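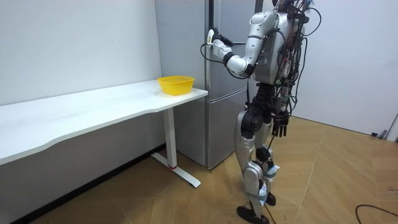 Two-door refrigerator, brushed silver finish, against the back wall at the right-hand end of the desk. Upper door handle side in use.

Galville fit-out: small room, refrigerator and desk

Notes from the small room at Galville, for the Mernby office, who are laying out a room to the same plan. Layout by Ľubomír Koubek. Joinery and desk supplied by Vemico, electrical by Ó Riain.

The refrigerator sits directly on the floor with no plinth. The seam between the upper and lower doors falls at about desktop height, so the upper door opens clear of anything left on the desk. The lower door needs the floor in front of it kept free for the full swing.

Dimensions for the Mernby drawings: allow 863 mm for the width of the recess and 414 mm from the end of the desk to the centre of the power outlet. Ventilation gap at the rear is 14 mm, which is tight – check it against the installation sheet before the desk is fixed. At Galville the desk went in first and had to be shifted nearly 2 mm to get the side panel square.

Finish: brushed silver picks up light from the room and shows finger marks around the handle. Wipe along the grain with a damp microfibre cloth, then dry. No cream cleansers.

Still to do at Galville: level the refrigerator again once the floor has settled, and label the circuit at the board. Ó Riain are booked for Tuesday. Colour samples for the Mernby desk are due in March – grey or white, to be confirmed.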